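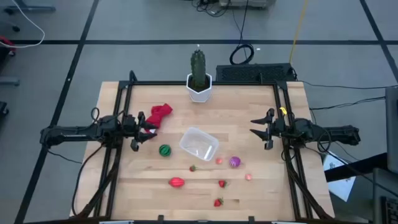
Do toy bins really teach children to tidy up?

Mostly they teach children where the bin is. I have come to this view slowly, after buying a lot of bins.

The toy storage business runs on a promise that never quite gets put into words. Buy the clear container, the promise goes, and the strawberries will find their own way home. Brillberg sells a clear box in four sizes on the strength of it. Tondemer sells one that looks the same to me, with a lid, for more money. Jotstead, whose catalog lands in my mailbox every December, shows whole walls of them, each with a small white label in handwriting no parent has ever had time to produce.

I don't object to the boxes. A clear plastic box is a decent thing. You can see that it's empty, for a start, and with toy fruit that is useful information, as it tells you the fruit is somewhere else. What I object to is the theory that has grown up around the box, which says that tidying is a skill, that skills are built by sorting, and that a three-year-old dropping a plastic strawberry into a container is laying the groundwork for a tidy adult life.

I'd like to see some proof of that. I was a sorted child. My mother had coffee cans for everything and I filled them every evening before supper. I now own a chair that exists to hold clothes.

Take play food, which is where the theory gets its hardest test. Blocks are easy. Blocks are all one kind of thing, and a child can see that a block goes with the blocks. Fruit is a mess from the beginning. Most sets put a strawberry next to a watermelon of the same size or smaller, so scale is gone before you've started. Then there is always some round pink item that could be a peach or a plum or a lychee, depending on who is running the store that day. The Lương set we were given as a present has a long ridged thing in it that three adults at my kitchen table could not agree on. One said squash. One said cacao. The child said it was a boat, and it went to live in the bathtub.

So when the advice says "sort by kind," I want to know whose kinds. A child who puts everything red in one pile has sorted. A child who puts everything that rolls in one pile has also sorted, and has probably thought harder about it than I would have. Then the grown-up comes in, says "No, honey, fruit goes with fruit," and sweeps the lot into the box. I've done this. I've done it at 8 p.m. with my coat still on.

The other piece of advice I distrust is the one about rotating toys. Put most of them away, the articles say, and bring out a few at a time so they feel new. I tried it for two months. What felt new was me, on my knees in the hall closet, hunting for one strawberry that had been rotated out and was now needed for a birthday party attended by bears. A child's attachment to a thing doesn't follow a schedule, and the strawberry in the closet is always the one.

There is a money side to this too. A basic play fruit set costs 20 dollars where I live. The storage shown next to it in the Jotstead catalog, with the shelf it's supposed to sit on, comes to 200. I understand that shelves are more expensive to make than strawberries. I still think it's worth looking at those two numbers side by side and asking which product is being sold to the child and which one is being sold to the parent's nerves.

People who like the bins will tell me that cleanup takes less time with them. It does, a bit. With one big open box and no rules, our fruit takes 60 seconds to clear off a table. With the sorted system it took longer, and there were tears, some of them from the person who is four. If speed is the case for storage, then the case is for one box, any box, and the cardboard one the fruit came in would have done the job until it fell apart.

I'll give the other side this much. Some children love to sort. My neighbor's daughter lines up her plastic fruit by size, takes it apart, and lines it up again, and she is plainly having a wonderful time. For her a set of small bins is a toy, and a good one. I'd buy them for her gladly. But she was doing it on the bare floor before anybody bought her a container, and I don't believe the container deserves the credit.

We have kept one clear box. It sits on the low shelf by the back door, and on most evenings the greater part of the fruit is in it, along with a sock and the lid to something.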